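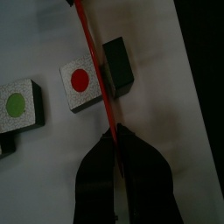 Wrist cam view, Kukmont gripper over the dot blocks

Kukmont wrist kit, anyone else running one?

illobench
Finally got the Kukmont kit bolted on (gripper, wrist camera, the set of dot blocks) and I've had it going most evenings this month. Paid 263 for the bundle from Trarnotard. Short version: I like it! The fingers close nicely, the camera mount is stiff, and the software found the red dot block on the first evening without me touching a setting. Gripes so far are the soft picture and the manual, which skips from page 27 straight to the wiring chart. Ask me stuff.

sprocket_mom
Is that red cable supposed to run down between the fingers like that? Mine goes around the back of the wrist and I've never had it in the shot.

illobench
It's how I have it routed right now, yeah. I know the cable guide in the kit wants it on the outside, but I haven't gotten along with that clip.

greasetrap77
I'd move it. Red cable going right past a red dot, and you're asking a color finder to tell them apart? Mine locked onto a red screwdriver handle for a whole afternoon. I sent the kit back and bought the Andreadis one for 220, and I don't miss it.

sprocket_mom
Eh, I don't agree with that. The Kukmont finder looks for round blobs, and a cable isn't round. There's a roundness slider under the vision tab, I keep mine at 40 and it ignores pretty much everything that isn't a dot. The Andreadis doesn't come with blocks at all, so by the time you buy some you've spent the same money.

greasetrap77
You can print blocks for pennies. And a shiny cable with a highlight on it breaks up into all kinds of shapes once the picture is that blurry. I'm not saying the kit is junk, I'm saying the camera is the weak part and they charge like it isn't.

illobench
Fair on the camera. What about the squiggly pattern on the white faces, does that do anything? I figured it was decoration.

sprocket_mom
Pretty sure it's for focus, gives the lens something to grab onto. Don't quote me. Green dots are the ones I have trouble with, they go pale under my desk lamp and it loses them.

illobench
Same here with the green! Okay, trying 40 on the slider tonight, and I'll swap the cable to the outside after that so I can compare. Does anybody have a spare clip from the older kit?

greasetrap77
Got one in a drawer, message me.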